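홈 > 소식 > 보도자료

읽는 시간 3분

Prata시, 출산·육아 지원 캠페인 'Rinolora' 전면 개편
2019년 12월 18일

Prata시 보건국은 출산과 육아를 준비하는 가정을 지원하기 위한 공공 캠페인 'Rinolora'를 전면 개편하여 새해부터 시행한다고 밝혔다. 개편안은 지난 9월에 실시한 시민 의견 조사를 바탕으로 마련되었으며, 조사에는 임신을 계획 중이거나 영유아를 양육하는 시민 2430명이 참여하였다.

조사 결과 응답자들은 홍보물보다 상담과 돌봄 서비스의 확대가 시급하다고 답하였다. 특히 야간 근무자와 한부모 가정에서는 기존 상담 시간이 생활 여건에 맞지 않는다는 의견이 많았다. 보건국은 이를 반영하여 홍보 예산의 일부를 현장 서비스로 전환하기로 하였다.
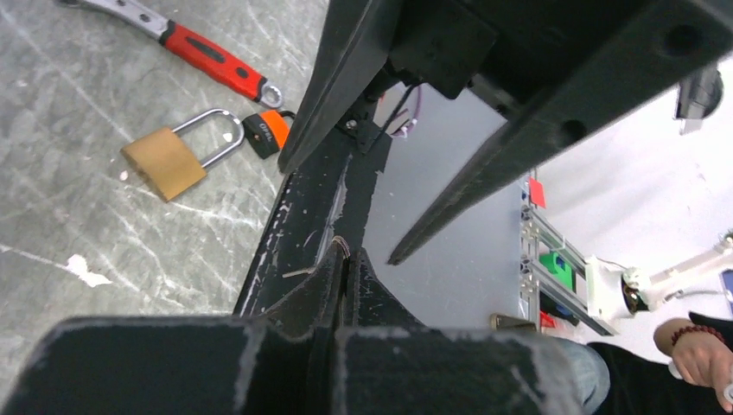

■ 상담 창구 확대

현재 시청 별관에서만 운영하는 가족계획 상담 창구가 세 곳으로 늘어난다. 신규 창구는 Jalthorpe 지구 보건지소와 중앙도서관에 설치되며, 평일 저녁에도 이용할 수 있다. 상담은 무료이며 혼인 여부와 관계없이 신청 가능하다. 난임 검사에 관한 안내와 산후 우울 상담도 같은 창구에서 제공한다. 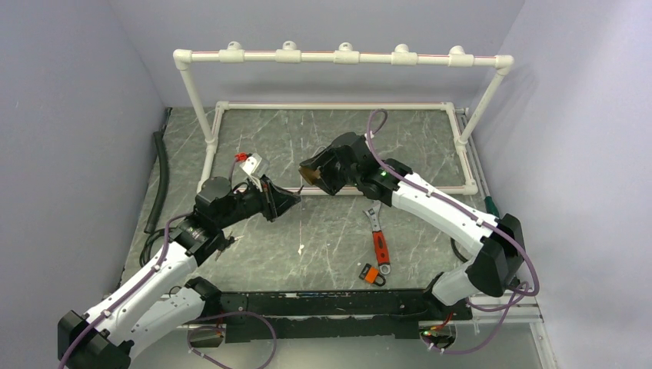
대리석 무늬 작업대 위로 마주 뻗은 두 대의 로봇 팔

■ 홍보물 제작 기준 신설

앞으로 캠페인에 사용되는 모든 문구와 이미지는 배포 전에 사전 검토를 거친다. 나이나 출산 여부를 이유로 특정 시민에게 부담을 주는 표현은 사용하지 않는다. 새로운 홍보물의 제작은 공개 입찰을 통해 선정된 Custudier가 맡으며, 계약 기간은 2년이다.

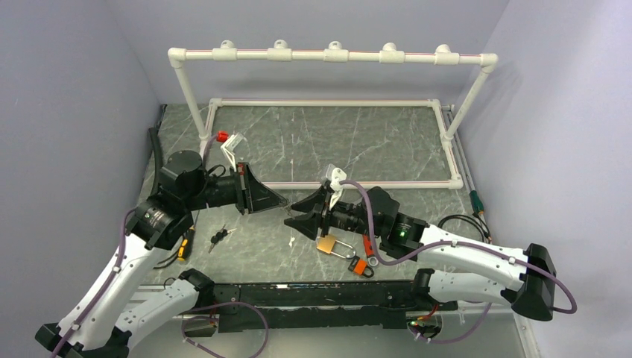

검토 기준의 전문은 보건국 누리집에 게시되며, 시민은 누구나 의견을 제출할 수 있다. 접수된 의견에 대한 답변은 분기마다 공개한다. 이미 배포된 안내 책자는 재고 소진을 기다리지 않고 회수하며, 각 동 주민센터에 비치된 포스터도 순차적으로 교체한다.

■ 돌봄 지원

갑작스러운 근무나 질병으로 아이를 맡길 곳이 필요한 가정을 위하여 긴급 돌봄 시간도 확대한다. 이용을 희망하는 가정은 사전에 등록하여야 하며, 등록은 상담 창구 또는 전화로 할 수 있다.

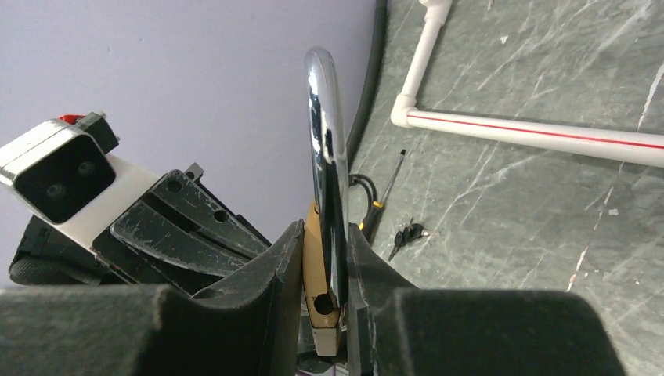

등록 가정은 이용 전날까지 예약하는 것을 원칙으로 하되, 응급 상황에는 당일 신청도 허용한다. 이용료는 가구 소득에 따라 차등 적용되고, 저소득 가구는 전액 면제된다. 세부 요금표와 제출 서류 목록은 시행 전에 별도로 공고할 예정이다.

보건국 관계자는 "출산에 관한 결정은 시민 개개인의 몫이며, 시의 역할은 필요한 정보와 서비스를 제때 제공하는 데 있다"고 말했다.

문의: Prata시 보건국 홍보담당 | © Prata시. 무단 전재 및 재배포 금지 | 맨 위로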